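FOR IMMEDIATE RELEASE
Teltham, 14/06/2019

Our pretend kitchen table is open, and you're all invited to make lunch

Hi, everybody! I'm Maite Ortuño, I run the play room at Ollgate, and I've been itching to send this one out. After a long winter of hunting through catalogs and thrift stores (I started in December, and my hallway has only just recovered), we have a kitchen table for kids to cook at, and it opens to families in Teltham this month.

I wanted a mix of play food and things you'd find in a grown-up kitchen. Kids know when they've been handed the baby version. So there's a colander big enough to hold a whole pretend salad, a plate, cups to pour nothing into, and a bottle of ketchup, which I can already tell will go on everything, strawberries included! The toaster oven is the one piece I argued hardest for. It stays unplugged, always, and the door is there to be opened and shut as many times as a person who is four years old thinks necessary.
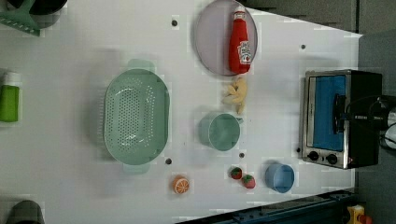 Strawberries, an orange slice, the colander and the ketchup on its plate.

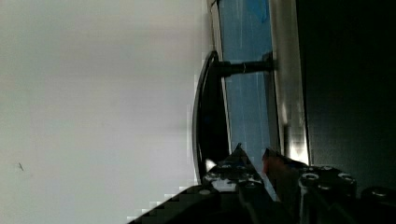
The oven door handle, up close. 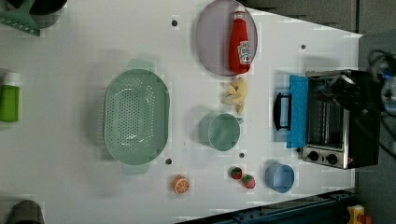
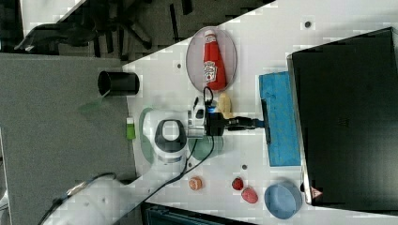

Cayetano Urquijo asked me why I didn't simply buy one of those all-in-one play kitchens with the stove painted on. Fair question, and they're lovely, but they push everyone up against a wall, and then somebody small is stuck behind somebody tall. With a table you can come at lunch from any side. You can also sweep the whole lot to one end and start over, and that's half the fun as far as I can see.

Sessions run 70 minutes and we take 12 children at a time, with a grown-up for each child, please. The last bit of every session is tidying up, and yes, it counts as playing. Estíbaliz Montoya has made up a clean-up song for it that I can't get out of my head. Food goes back with food, dishes with dishes, and the cups get a wash between groups.

We spent $842 getting the table going, out of a $1000 gift from our friends at Alcaraz, and what's left will go toward more food. I'm leaning toward bread and something leafy. Visitación Cantero wants a fish. If your family has an opinion, tell us when you come in, we're writing them all down!

There's no charge for the first month. Just put your name on the sheet by the Ollgate front desk, or call and ask for me or Trinidad Pacheco. Reporters are welcome too, as long as you don't mind being served an orange slice with ketchup.

Media contact: Trinidad Pacheco, Ollgate, Teltham

Recent news from Ollgate
- Story hour moves to the back room for the summer
- Wanted: aprons in very small sizes
- Our Ginport day trip: what to pack
- Thank you, Alcaraz!
- Toy swap returns in December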